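Can a Robot Do the Dishes Yet?

Clear glass is still one of the hardest things for a machine to pick up

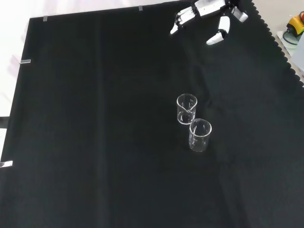
Two beakers, one hand

At Tekholm, a robotics company that wants to sell helpers to small labs and, later, to homes, the test that gets the most time is a dull one. A robotic hand has to pick up an empty glass beaker and put it down somewhere else without breaking it.

People do this without thinking. Machines have trouble with it for a simple reason: they find objects by looking at them, and clear glass shows whatever is behind it. Against black cloth, a beaker is mostly a bright rim and a few streaks of light.

"A mug is easy for us now," said I-hsuan Poon, who runs the testing. "Glass is a different job. The hand can close in the right way and still be in the wrong place."

Her team has run over 3000 tries with beakers this year. In the latest set of 200, the hand dropped or missed the glass 20 times. Poon said a lab could live with that if the beakers were cheap and empty. Many are neither.

Two beakers side by side are worse than one. The fingers need room, and a small bump can push the second beaker over while the first is being lifted.

What buyers want

Laltus, which washes and sorts glassware for clinics, plans to try the hand at its Salcedo plant in August. Workers there load racks for six hours of a shift. The company says it would start the robot on plastic trays and move to glass only if the trays go well.

Home use is further off. A kitchen sink has suds, knives and stacked bowls, and Tekholm has not tested any of them. Poon would not give a date.

She still washes her own dishes by hand.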